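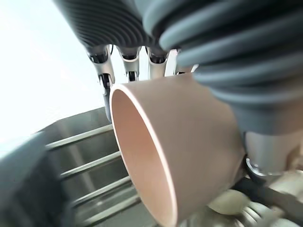 손목 카메라 영상만으로 컵의 자세를 추정할 수 있는가?

컵의 입구 테두리가 보이는 동안에는 가능하지만, 손이 컵을 감싼 뒤에는 추정 오차가 커져 다른 시점의 영상이 필요하다.

4.2 카메라 구성에 따른 조작 성능 비교

본 절에서는 Flernevden 시험 환경에서 카메라 구성을 바꾸어 가며 식기 옮기기 작업을 수행한 결과를 정리한다. 비교한 구성은 머리 카메라 단독(구성 A), 손목 카메라 단독(구성 B), 두 시점을 함께 쓰는 경우(구성 C)의 3가지이다. 팔과 손, 손목 커버는 모든 구성에서 동일한 것을 사용하였고, 제어기도 4.1절에서 설명한 Carwood 제어기의 이득값을 바꾸지 않고 그대로 두었다.

대상 물체는 접시와 컵의 2종이다. 접시는 건조대의 봉 사이에 세워 꽂는 동작을, 컵은 집어 든 뒤 식기세척기 선반으로 옮기는 동작을 평가하였다. 두 동작은 요구하는 시각 정보가 서로 다르다. 접시의 경우 가장자리와 봉 사이의 상대 각도가 중요하고, 컵의 경우 손잡이의 방향과 선반까지의 거리가 중요하다. 접시와 컵의 초기 위치는 작업대 위에 정해 둔 영역 안에서 매번 바꾸었으며, 조명은 실내등만 사용하였다.

머리 카메라는 싱크대와 건조대가 모두 들어오도록 아래를 향해 고정하였다. 시야가 넓어 양팔의 접근 경로를 정하기에는 유리하나, 손이 물체 위로 내려온 뒤에는 손등이 접촉 부위를 가린다. 시작 자세에서는 팔꿈치 각도를 크게 잡아 손바닥이 작업대와 간섭하지 않게 하였다.

그림 6. 머리 쪽 시점에서 본 작업 영역. 다섯 손가락 손을 장착한 두 팔과 싱크대, 접시가 꽂힌 식기 건조대.

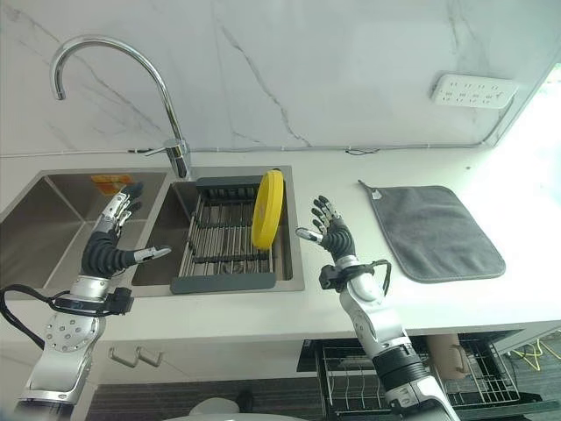
각 시행은 시작 자세에서 출발하여 손이 다시 시작 자세로 돌아오면 종료하였다. 접시가 봉 사이에서 스스로 서 있고 손가락이 완전히 떨어졌을 때 성공으로 판정하였으며, 컵은 선반 위에 놓인 뒤 넘어지지 않았을 때 성공으로 판정하였다. 물체가 한 번 미끄러졌더라도 손을 놓지 않고 다시 잡은 경우는 성공에 포함하였다. 구성마다 접시와 컵을 합쳐 28회를 시행하였다.

실패 횟수는 구성 A에서 5회, 구성 B에서 3회, 구성 C에서 2회였다. 시행 수가 많지 않으므로 구성 B와 구성 C의 차이를 유의한 것으로 해석하기는 어렵다. 다만 실패가 발생한 단계는 구성에 따라 뚜렷하게 달랐다.

구성 A의 실패는 모두 접시에서 나왔다. 접시의 아래쪽 가장자리가 봉 위에 걸린 상태에서 제어기가 삽입이 끝난 것으로 판단하고 손가락을 벌린 것이다. 머리 쪽 시점에서는 접시의 윗부분만 보이고 봉과 맞닿는 부분이 손에 가려 있었다. 접시의 기울기를 윗가장자리의 곡률로 추정하는 방법도 적용해 보았으나, 손가락이 가장자리를 덮으면 곡률을 구할 구간이 짧아져 추정값이 흔들렸다.

손목 카메라는 접시와 봉의 관계를 가까이에서 볼 수 있다. 봉에 끼워진 간격 클립이 기준점 역할을 하여 접시가 들어갈 칸을 찾기 쉬웠고, 접시 면의 인쇄 무늬도 회전량을 추정하는 데 쓸 수 있었다. 반면 금속 봉과 건조대 상판의 반사광은 윤곽 검출에 방해가 되었다. 노출 시간을 줄이면 반사는 완화되지만 검은 손가락 끝과 어두운 클립의 구분이 나빠졌으므로, 최종 시험에서는 중간 값을 택하였다.

그림 7. 손목 시점에서 본 노란색 접시와 건조대의 봉. 접시의 오른쪽 일부가 봉에 가려 있다.
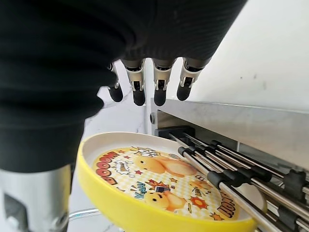

구성 B의 실패는 컵을 옮기는 구간에 집중되었다. 파지 전까지는 문제가 없었으나, 팔을 크게 돌리는 동안 배경이 빠르게 움직이면서 영상이 번졌고, 선반의 위치 추정이 늦어졌다. 이동 속도를 낮추면 번짐은 줄지만 작업 시간이 늘어난다. 또한 손목 카메라의 시야 상당 부분을 주름진 손목 커버가 차지하였다. 커버가 접히는 모양이 손목 각도에 따라 달라지므로, 고정된 마스크로 이 영역을 제외하는 방식은 충분하지 않았다. 본 실험에서는 Rivera 분할 모듈을 이용하여 커버 영역을 매 영상마다 따로 구하고, 그 바깥 영역에서만 특징점을 추출하였다.

구성 C에서는 접근 단계에서 머리 카메라의 비중을 높이고, 손과 물체의 거리가 가까워지면 손목 카메라로 비중을 옮겼다. 전환은 거리만을 기준으로 하지 않고 손목 영상에서 물체 윤곽이 끊기지 않고 검출되는지도 함께 확인하였다. 남은 실패는 모두 전환 직후에 발생하였다. 두 시점의 추정 위치가 서로 어긋난 상태에서 목표점이 갑자기 바뀌어 손가락이 물체를 옆으로 민 경우였다. 이후 Sarance 필터를 넣어 목표점의 변화를 완만하게 하였으나, 필터 적용 후의 결과는 위의 실패 횟수에 포함하지 않았다.

컵을 선반에 놓는 단계에서는 손잡이의 방향도 고려해야 한다. 손잡이가 선반의 철망 쪽을 향하면 하강 도중 걸릴 수 있으므로, 하강 전에 손목을 돌려 손잡이가 빈 쪽을 향하게 하였다. 손잡이의 안쪽 구멍으로 뒤쪽 구조물이 비쳐 보이는 경우에는 이를 손잡이의 일부로 잘못 분할하는 일이 있었고, 이때는 윤곽의 폐곡선 여부를 추가로 검사하였다.

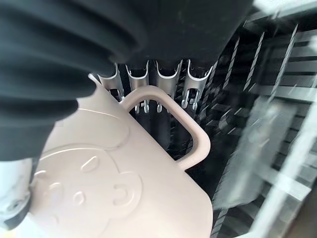

머리 카메라와 손목 카메라의 추정값이 다를 때 어느 쪽을 따르는가?

접근 단계에서는 머리 카메라의 값을 따르고, 손목 영상에서 물체 윤곽이 안정적으로 검출된 뒤에는 손목 카메라의 값을 따른다. 어느 쪽도 기준을 만족하지 못하면 팔을 멈추고 직전 자세로 되돌린다.

이 정지 조건은 세 구성 모두에 동일하게 적용하였다. 정지 후 재시도에 걸린 시간은 4.3절의 작업 시간 분석에서 따로 다룬다.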